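Recording cup-stacking episodes for the Minberg set

These steps cover one recording session on the arm and hand, from setting the table to closing the log. They assume the Drellinex recorder is already installed and the arm has been homed. If it hasn't, do the Nutgate startup page first.

Before you start

Check that the table cover is flat and pulled tight. Fingertips catch on a fold, and an episode with a dragged cloth has to be thrown out.

Open a new session in the recorder and enter your operator name, the task code and the layout number from the sheet. A session is 100 episodes. Plan on two sittings with a break in between.

Setting the table

1. Put the cups out in the layout for the session. Leave enough room between them for the hand to come down beside any one without touching its neighbor.

2. If the layout calls for a nested pair, push the inner cup down until it stops and check that it sits level.

3. Add the distractor items. These are ordinary groceries, placed away from the cups. Change at least 3 of them every 16 episodes and turn the rest to a new angle.

4. Keep the front half of the table clear. The hand needs the space on the return move.
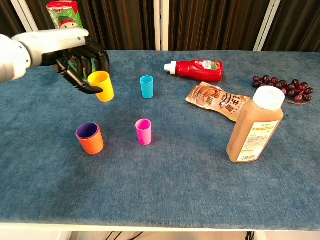

Hand at the yellow cup, with the purple cup nested in the orange one. Groceries to the right.

Recording an episode

Start the recording before you move the arm. Wait for a beat, then bring the hand toward the first cup at an even speed. Stop just behind the cup, open the fingers to fit it, and close slowly. Lift straight up until the base is clear of every rim on the table, then move across.

Lower the cup into the target and let go only when it stops sinking. Back the hand away and end the recording.

If you miss the grasp, open up and try once more in the same episode. Tag it "retry" and keep it. Brophy, the training script, reads that tag and weights those episodes separately. If a cup tips over, stop, tag it "fail" and reset the table.

Don't correct a cup with your free hand while the recorder is running.

Writing the instruction line

Each episode needs one short sentence saying what was done, such as "Put the yellow cup in the pink cup." Name cups by color. Don't use left or right, as the layouts get mirrored later.

Closing the session

Play back the first and last episodes and any tagged ones. Look for dropped frames and for joint readings that stay flat while the hand is moving. Then press Upload and wait for the episode count to match on both sides.

The set stood at 2444 episodes at the end of March. Send layout requests and questions about tags to Eimear Kavanagh.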